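Zachary Poirier has been playing the musical saw for 20 years, and within a minute of answering my call he had propped his laptop on a shelf and bent a saw into an S so I could hear it. Even through my tinny speakers it was gorgeous, somewhere between a choir and a kettle.

"It's the bend that does it," he said, slightly out of breath. "People think you saw at it. You don't, you stroke the smooth edge with a bow, and you keep the teeth pointing at yourself, which I admit sounds like bad advice."

He came to it by accident. He was a cellist, a decent one by his own account, and a friend dared him to play a hymn on something from the shed. The hymn was awful. He carried on with it anyway, every evening after work, and found that he minded the awful noises far less than he had ever minded his mistakes on the cello.

"With the cello there was always a right way and I was always a bit off it. With the saw I'd find a note and just sit there grinning. There's a sweet spot in the curve, maybe as wide as your thumb, and the whole blade lights up. Move off it and you get nothing, a scrape."

I asked what a beginner should buy, expecting a long answer, and got one. He likes a blade of 30 inches for learning on, because it bends without a fight and still gives you a good two octaves. A shorter one from a hardware shop will work if the steel is thin enough, and he says to take it down off the rack and flex it right there in the aisle. ("Warn the staff.") He plays a toothless one himself these days, which he calls the Katine, after the village where he first played it in front of people. The bow can be as cheap as you like, but it needs plenty of rosin, far more than a violinist would think decent.

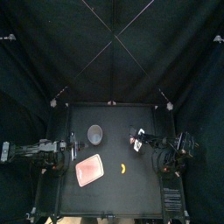
And then there's the leg. This was my favourite part of the whole conversation. To get vibrato you jiggle your knee, the one with the handle gripped against it, and new players can't do it to order. They either go stiff or shake the entire chair. Poirier's cure is to have them sit on a bench and listen to the radio, tapping a heel, until they've forgotten they're doing it. Then he hands them the saw.

"It's the same leg you bounce when you're waiting for the dentist. You've been practising your whole life!"

He writes his own tunes too, and they're lovely, slow things with a lot of air in them. The one I keep going back to is called Trurine, and it barely moves for the first minute. He wrote it for two saws and a harmonium, and when the second saw comes in just under the first I had to stop washing up. He laughed when I told him that. Most of his tunes start at the sink, he said, from a lid or a pan ringing on its way into the cupboard.

The biggest room he has ever played held 2,000 people, as the guest of a brass band. He hated the first half of it. The hall was so bright that he couldn't hear which notes were his and which were coming back off the wall, and he ended up playing with his eyes shut and his jaw resting near the handle, feeling the pitch through his teeth. He still does that now and then in noisy pubs.

What he really wants to talk about, though, is the Fevix, a get-together for saw players that began with a handful of them in a scout hut and now draws about 50. They play in the round, beginners next to old hands, and anybody can call a tune. He says the tuning-up alone is worth the journey.

"It's the eeriest thing you ever heard. All these saws sliding about looking for the same A. Dogs go mad. I've got a recording of it and I play it in the car."

Before we finished he made me fetch the old panel saw from under my stairs and bend it for him over the call. I have no bow, so I hit it with a wooden spoon wrapped in a sock. It made one wobbly, rising note, and Poirier cheered so loudly that his laptop fell off the shelf.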